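4. 目地の補修と防汚コートの塗布

この章では、Ornent タイル目地キットを使って、既存のタイル面の目地を補修し、仕上げに防汚コートを塗る手順を説明します。新しくタイルを張る場合は「2. 下地の準備」から始めてください。

4.1 用意するもの

目地材 Kan(粉末、1袋)
防汚コート Cernano(1本)
目地かき(替刃付き)
ゴムごて、スポンジ、バケツ
保護手袋、保護めがね、防じんマスク

目地材の色は乾くと一段明るくなります。濃い色を選ぶときは、目立たない場所で試し塗りをして、翌日に色を確かめてから全体に使ってください。

注意:目地材の粉末は水と混ざると強いアルカリ性になります。皮膚についたときはすぐに水で洗い流してください。目に入った場合は、流水で洗ったあと医師の診察を受けてください。

4.2 古い目地を取り除く

1. タイル面のほこりと油分を中性洗剤で落とし、水拭きします。
2. 目地かきを目地の中央に当て、手前に引きながら削ります。深さの目安は3 mmです。
3. タイルの縁に残った目地は、刃を寝かせて少しずつ落とします。
4. 掃除機で粉を吸い取り、目地の溝を固く絞った布で拭きます。

目地かきを強く押し付けると、タイルの角が欠けることがあります。刃が滑るようになったら、早めに替刃と交換してください。

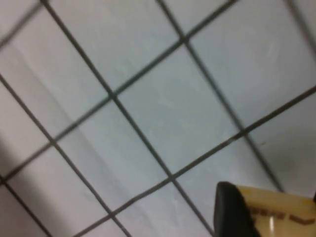 4.3 目地材を練る

1. バケツに常温の水を入れ、Kan を少しずつ加えます。水の量は袋の裏面の表に従ってください。
2. 耳たぶ程度の固さになるまで、だまを潰しながら練ります。
3. そのまま3分置き、もう一度軽く練り直します。

練った目地材は時間がたつと固くなります。水を足して戻すと強度が落ち、色むらの原因にもなるので、固まり始めたものは使わないでください。余った目地材を排水口に流すと配管が詰まります。袋の中で固めてから、自治体の区分に従って捨ててください。

4.4 目地を埋める

1. ゴムごてに目地材を取り、目地に対して斜めに動かしながら押し込みます。
2. 表面に残った目地材を、こてを立ててかき取ります。
3. 表面のつやが引いたら、固く絞ったスポンジで拭き取ります。スポンジは一拭きごとに面を替え、こまめにすすいでください。
4. 乾いてからタイルに白い粉が浮いた場合は、乾いた布でから拭きします。

壁と床の境目、浴槽や流しとの取り合いには目地材を使わず、シーリング材で仕上げてください。これらの箇所は動きがあるため、目地材ではひび割れが出ます。

4.5 防汚コートを塗る

Cernano は、目地が完全に乾いてから塗ります。気温が13 ℃を下回る日や、雨で湿度の高い日は作業を延期してください。

1. 容器をよく振り、付属の筆に含ませます。
2. 目地に沿って薄く一度塗りします。タイルにはみ出した分は、乾く前に布で拭き取ります。
3. 一度目が乾いたら、同じ要領でもう一度塗ります。
4. 二度目の塗布後、翌朝までは水をかけず、上を歩かないでください。

防汚コートは可燃性です。作業中は窓を開け、火気を近づけないでください。ガス給湯器の種火も消しておきます。

4.6 うまくいかないとき

目地の色がまだらになる:練り水の量がそろっていないか、拭き取りの水が多すぎます。乾燥後に同じ色の補修ペンで整えられます。
細かいひびが入る:古い目地の削り方が浅い可能性があります。該当する部分だけ削り直し、4.3 からやり直してください。
コートが白く濁る:目地に水分が残っています。濁った部分を専用のはがし液で落とし、十分に乾かしてから塗り直します。

交換部品の注文は、Brelstead 補修部品窓口まで。替刃の品番は93、付属の筆は97です。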